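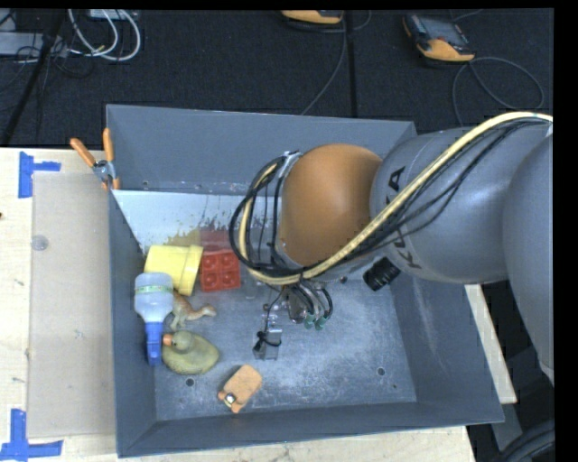 Venla Oksanen has run the toy and nursery stall at Rarkstead since October, and she still does the sorting herself. Everything that comes in goes through a bin before it gets a price. "People bring it mixed," she says. "Kitchen things, bath things, whatever was in the cupboard." A duck and a yellow plastic cup are the sort of pair she means, and she would part them straight away, the duck to the bath box and the cup to picnic ware. She likes a metal bin with sloping sides for the job, and doesn't mind one that is scuffed and scratched on the bottom. "It's for sorting in. It doesn't have to look nice."

She learnt the work at Prudmont, where Sihan Long had the household tables. Long taught her to finish one bin before starting the next. "I used to have three going and lose the lids," Oksanen says.

More than 1000 pieces went through her hands over the winter. Most sell for 50p or less. Cups go quickest in warm weather, and plates hardly go at all unless there are four the same.

Long, who now helps on Saturday mornings, disagrees with her about cups. "I'd put them with the toys," Long says. "Children want them for sand." Oksanen has tried it once and sold 13. She says she will try it again when the schools break up.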